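**Scuffs on a white wall above the baseboard: clean, touch up or repaint?**

**hollisrun44**
Moving out of a one-bedroom in Erndale at the end of June. The wall between the table and the gray sofa has picked up marks. Most are light gray smudges, but there is a darker diagonal one low down on the left, near the metal frame. The lease says "normal wear accepted" and nothing else. Deposit is $1000 and I'd like to get all of it back. Pictures of that corner and the floor by the laundry basket:

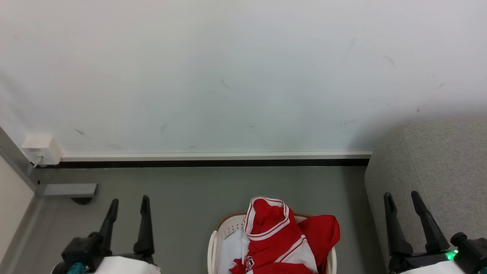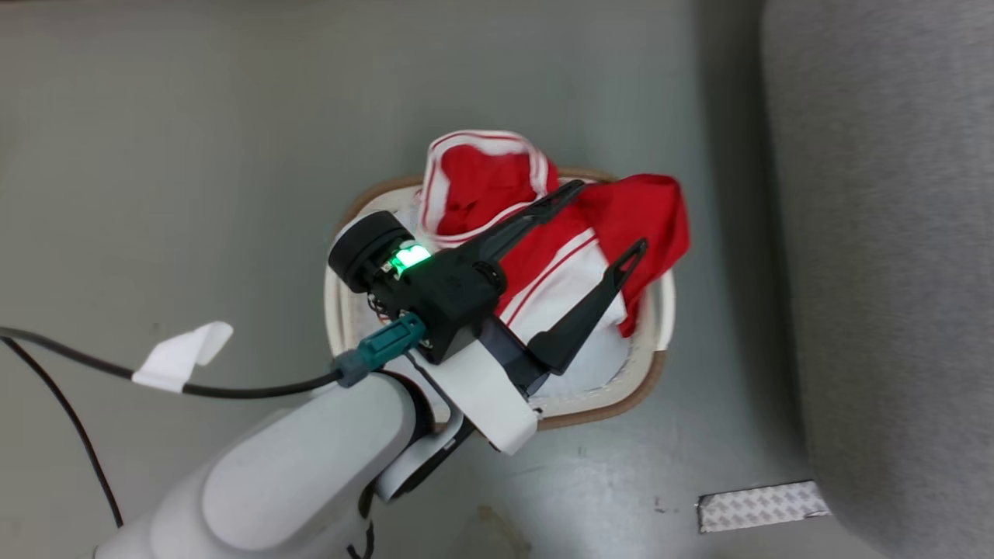
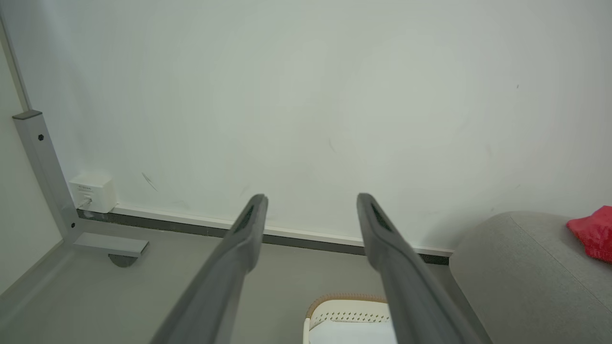
I've tried a damp cloth on the light ones with no luck. I don't have the original paint. Would you clean, touch up, or leave it?

**Keltell_tenant**
Leave it. That's wear. I rented from Keltell for years with worse than that and never lost a cent over walls.

**mudroom_mo**
Disagree with leaving it. "Normal wear" means whatever the person doing the walkthrough wants it to mean. Try a melamine sponge, wrung out well, with almost no pressure. Do a test spot behind the sofa first. Flat paint goes shiny if you rub it and then you have a shiny patch plus a scuff.

**paintedshut**
What mo said about the test spot. Also please don't touch up with a random white. I did it in my last place with a can of Blackwood ceiling white and every dab showed from across the room. If you can't match it, paint the whole wall corner to corner or don't paint.

**hollisrun44**
Any idea how to tell if it's flat or eggshell? It doesn't look shiny to me.

**paintedshut**
Hold a flashlight against the wall and look along it. If you get a soft glare it's eggshell or satin. If you get nothing it's flat.

**Keltell_tenant**
You're all making work for the guy. A whole wall for a few marks you have to bend down to see?

**mudroom_mo**
It's a sponge and ten minutes. I said nothing about a whole wall.

**gravelpit3251**
Whatever you do, move the laundry basket and the sofa out first. I found more marks behind my sofa than anywhere else, all from the back rubbing the wall. Wipe the top of the baseboard too, and the black strip under it. Dust there turns to mud when the sponge drips and you end up cleaning twice.

**hollisrun44**
Flashlight test says eggshell. Did a spot behind the sofa with the sponge and the paint looks the same. The light smudges came off. The dark diagonal one faded but it's still there.

**mudroom_mo**
Dab of baking soda and water on a soft cloth for that one. Stop if you see white on the cloth.

**Keltell_tenant**
Or put the $60 you'd spend on paint toward pizza and leave it. My vote hasn't changed.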